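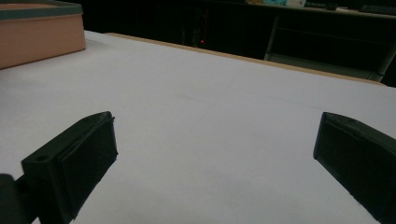 Figura 3. Vista desde la pinza de mano, dedos abiertos y sin objeto, sobre la mesa blanca. Arriba a la izquierda, parte de la caja naranja.

4.2 Recogida de demostraciones y filtrado

Las demostraciones se grabaron con la pinza de mano Akik, sin brazo. Tarea única: coger una pieza pequeña y dejarla en la caja. Dos puestos, Prorkunside y Grarnorport, mismo protocolo en ambos. En total 974 episodios – de ellos 581 pasan el filtro y son los que se usan para entrenar. El resto se descarta por pérdida de seguimiento, cierre en vacío o pieza fuera de la mesa al final del episodio.

El filtro tiene dos pasos. Primero, automático: apertura de los dedos frente al tiempo, se exige un solo cierre y una sola apertura. Después, revisión manual (A. Mac Mathúna), episodio a episodio. La revisión manual elimina poco, pero lo que elimina pesa mucho: son casi todo agarres con la punta que la política luego imita mal.

Iluminación. No se controló. Los episodios de tarde en febrero salieron bastante más oscuros y pensamos en quitarlos; al final se quedan. Como se aprecia en la Figura 3, con poca luz los dedos siguen recortándose bien contra el blanco de la mesa, aunque las caras en sombra apenas muestran textura. El fondo sí se pierde, casi negro. Para estimar la apertura basta con el contorno – para la pose de la cámara no siempre, y de ahí viene buena parte de los fallos de seguimiento.

4.3 Efecto del filtrado

Comparamos la misma política (Lò, sin cambios de arquitectura) entrenada con todos los episodios y con el subconjunto filtrado. Evaluación: 200 intentos por condición, posicion inicial aleatoria. La versión filtrada mejora en unos 65 intentos completados. La diferencia se concentra en la fase de agarre; una vez cogida la pieza, las dos políticas la depositan de forma muy parecida.

Queda por ver cuánto se debe al paso automático y cuánto al manual. No se hizo la ablación separada por falta de tiempo de de robot. Los umbrales del filtro están en el apéndice B.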